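Course materials / Robot Perception and Control / Unit 9

Learning from head-camera video: segmenting contact-rich tasks
Notes by Tainá Teixeira. Exercises by Darmawan Hutapea.

1. What we want from this unit

In the last unit we had a planner that was given a list of skills and put them in order. We did not ask where the skills come from. Now we take long video of two hands doing ordinary work and cut it into pieces that a policy can learn. The task for all groups is parcel handling: tape, stickers and cardboard boxes on a table.

Please read section 4 before you start the coding part. Last year many groups wrote the segmenter first and discovered the label problem in the final week.

2. Why parcels are difficult for perception

A carton looks like an easy object, because it has flat faces and straight edges. The pose of the box is indeed easy to get. The difficult part is everything that is attached to it.

Clear tape gives a highlight that moves when the head moves. A tracker that follows corners will often follow the highlight and report that the box is sliding. Clear plastic containers have a similar problem: the wall takes the color of what is behind it, and depth values there should not be trusted.

Stickers and printed tape are thin. They have almost no height over the cardboard, so in the depth channel they do not exist, and only color can find them. When the tablecloth has the same colors as the sticker, a simple color threshold will fail. We left the threshold version in the Nostia toolkit so you can see this for yourself.

The fingers also hide the point we care about. At the moment of a pinch, the contact is under the fingertips. The segmenter must use the hand shape and the frames on both sides, not only the pixels at the contact.
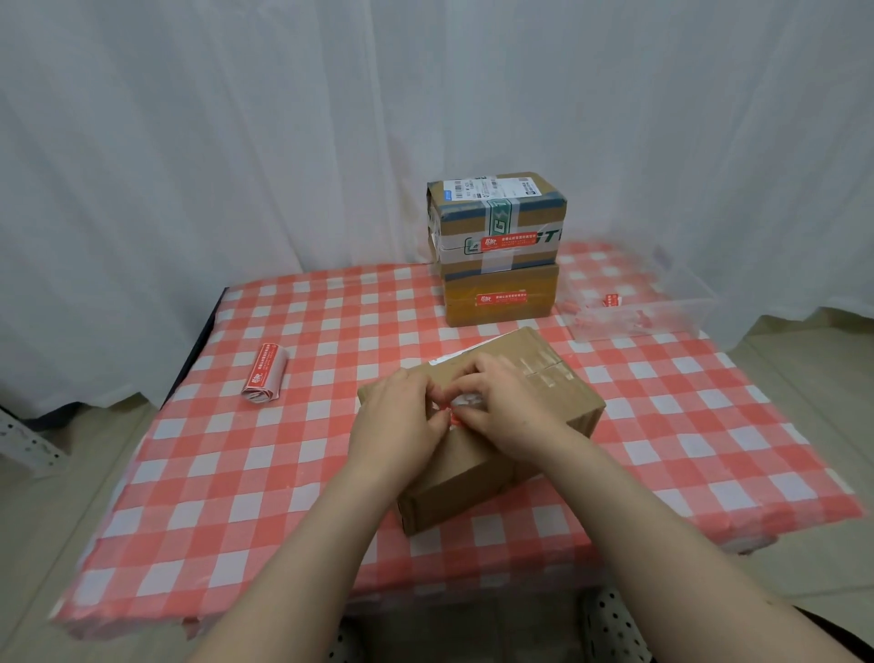
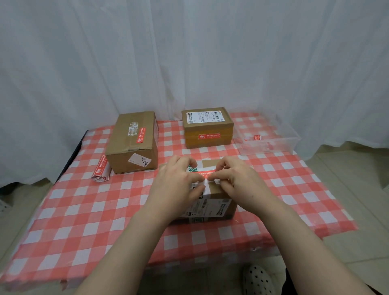 Fig. 9.1. Head-camera views at the parcel table. Top: fingertips of both hands on a small sticker at the seam. Bottom: left hand over the parcel edge, right hand at the white tape.

Compare the roles of the hands. In the top view both hands meet at one place, so one contact point with two hands is a reasonable model. In the bottom view the left hand is at the edge of the box and the right hand works on the tape, and we need two labels, one per hand. Your data structure has to allow both cases.

3. The segmentation pipeline

Each clip in the course set has 496 frames. The pipeline has four stages:

a) Hand detection, left and right separately. Forearms are useful for telling left from right when the hands are close.
b) Object masks. Use the class "box" for all cartons and give every carton its own ID. Other boxes on the table are also boxes, even when no hand touches them.
c) Contact state per hand: none, hold, pinch, peel.
d) Boundary detection, by change of contact state, smoothed with a window of 9 frames.

Stage c is where most of the errors come from. A pinch and a peel can look the same in a single frame. The difference is motion of the strip relative to the box, so the classifier must receive a short sequence. If your model gives "peel" from one still frame with 90 percent confidence, be suspicious – it has probably learned that hands near tape mean peel.

4. Labels

Jeferson Cavalcanti and Érica Guimarães labeled the training part in the Erari tool. It contains 2,000 segments. They follow these rules, and you should follow them too for your own clips:

– Label the action, not the goal. "Peel" is an action. "Open the parcel" is a goal, and from a short segment you often cannot know if the person is opening or closing it.
– If the contact is hidden, use the tag "occluded" together with your best guess.
– Do not transcribe shipping labels. Barcodes and address text are masked before training and are never a feature.

5. From segments to a controller

After segmentation, each skill becomes a pair of end-effector paths plus a contact plan. Hold is done with force control and low stiffness. Peel needs position control along the strip with a small upward pull. If you run both arms in pure position control the cardboard will bend, and after that the box pose estimate is no longer correct. Marcelino Magalhães will show this in the Camden lab with the Mtshali simulator open beside the arms.

6. Exercises

Exercise 1. Run the color threshold on one clip. Where does it mark tablecloth as sticker?

Exercise 2. Change the smoothing window to 1 and then to 31. Report which short segments disappear.

Exercise 3. Write a rule that decides if two hands share one contact point. Test it on the clips behind Fig. 9.1 and describe one case where it fails.

Submit one PDF per group, with code in a separate archive.

Contact: teaching office, Camden lab | © 2022 Course authors | Back to top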